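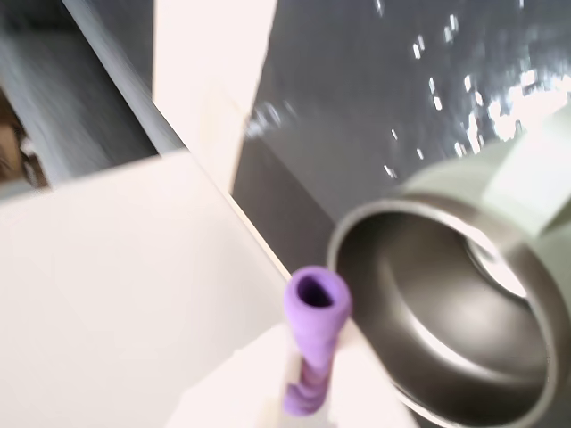

A sage-green tumbler with a steel lining.

I joined the Tokside wind band at the age when most people are giving up the instrument they learned at school. I'd bought a second-hand clarinet for 540 pounds, told no one what it cost, and turned up to a rehearsal with reeds so old they'd gone the colour of tea. The second clarinets budged up and made room. That was that, really!

If you've never sat in the middle of a wind band, I can't recommend it enough. It's loud (the trombones are right behind you, and they know it) and for the first month I lost my place in every single piece. We were working on a suite called Giditz, seven short movements built on dance tunes, and the fourth one changes time signature so often that I gave up counting and just watched the oboe's shoulders. She breathes before every entry. I still do it now.

Our library lives in a pair of metal cupboards and holds 1422 sets of parts, a good many of them missing the third cornet. Somebody long ago catalogued the lot by hand, and set number 157 is simply marked "waltz, sad". We played it once. It is quite sad.

The big adventure this year has been Lý, a new piece for winds and two percussionists that we're sharing with the Rekton players across the valley. They're better than us, I'll say it plainly. Their flutes play in tune up where ours go a bit wild, and their bassoonist has a low B flat you can feel through your chair. Our first joint rehearsal was on Sun 2 November and we spent over an hour on the opening page, which is nearly all long quiet notes, and long quiet notes are murder on a clarinet when your lip is tired.

The concert is in December, in the Rekton hall, with Giditz in the first half and Lý after the interval. I've got four bars on my own near the end. I've been practising them in the kitchen with the door shut, and the high C still squeaks about one time in three.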